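Looking After Records at Home
Household Tips by Parveen Hettiarachchi
21 Dec 2023

Most scratched records were damaged at home, in ordinary use. A few habits will keep a collection playing well, and none of them cost much. These are the ones I use with my own shelves, which hold 598 LPs and a box of singles I haven't sorted.
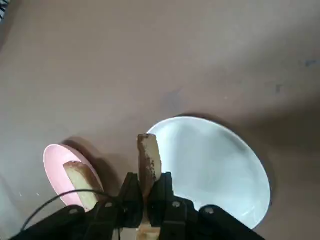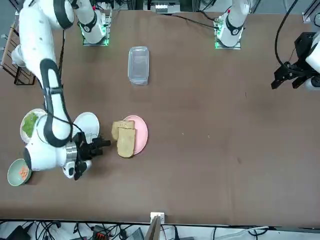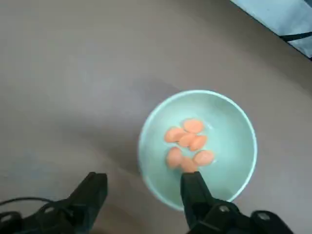

How often should a record be cleaned?

Brush it with a dry carbon fiber brush before each play. A wet clean is only needed when you buy a record used, when you can see fingerprints, or when it still crackles after brushing.

Dry brushing
Start the turntable and hold the brush lightly across the grooves for two or three turns. Then draw it slowly toward the outer edge and lift. Pressing down doesn't get more dust off. Clean the brush on its own handle, not with your fingers.

Wet cleaning
Use distilled water with a little record cleaning fluid, mixed the way the bottle says. Tap water leaves minerals behind. Keep the label dry - a jar lid a bit wider than the label works as a shield if you hold it in place. Wipe along the grooves with a clean microfiber cloth, never across them, and stand the record in a rack until it is fully dry. Don't use this method on old shellac 78s if the fluid has alcohol in it.

Sleeves
Plain paper inner sleeves shed dust and can leave fine scuffs. Swap them for poly-lined ones. Keep the original if it has lyrics or photos printed on it, and put it back in the jacket next to the new one. I buy sleeves in packs of 50 and do one pack at a time. Turn the inner sleeve so the opening faces up, and the record won't roll out.

Shelving
Store records upright, snug enough that they don't lean but loose enough to pull one out with two fingers. Never stack them flat. A full shelf is heavy, so put dividers every foot or so and check what the shelf is rated for. Rigoberto Montoya wrote in last January to say his bookcase had bowed in the middle under nearly 1,458 albums. He moved them to cube shelving and screwed it to the studs.

Keep the shelf away from radiators, sunny windows and outside walls that get damp.

Warped records
A slight warp that plays without skipping is best left alone. Ovens and hair dryers ruin more records than they fix. If you want to try something, put the record in a clean inner sleeve between two sheets of heavy glass and leave it at room temperature for a few weeks. Results vary.

The needle
Check it for lint before you play anything, and clean it from back to front with a stylus brush.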